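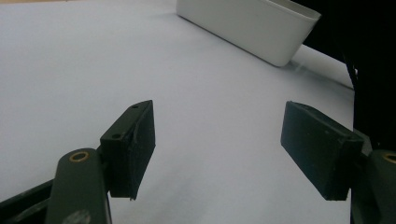

29th May, bench 2

Carried on with the hand-held gripper demos for the Tullel bin task. Target is still 1,000 good ones. We have nearly half of that from February, but those were done with the old finger pads and I don't want to mix the two sets until somebody has compared them.

Did 50 today in 5 batches of 10. Start each one with the jaws fully open, low over the table, bin ahead and a bit to the right. Hold still for a breath before moving. I kept forgetting the pause in the first batch, so that one is marked "check" in the log.

Approach speed matters more than I thought. When I go in at normal hand speed the tracking drops out near the bin wall and Skostumer rejects the whole demo on import. Slower is fine. Wrist turn should come early, before the fingers get to the rim.

Tried the same task by remote control on the Lynch arm after lunch. Much slower, and my grasps were clumsy, but no tracking losses. Might be worth keeping for the corner cases only.

Pads: screws checked before the first batch and again at the end. Right side needed a quarter turn.

To do
- replay the "check" batch and throw out anything without a pause
- ask Gerkomport if spare pads can come with the next order
- move the bin start position between batches, I left it too similar today
- write the import settings on the bench sheet

Battery on charge, log copied to the shared drive.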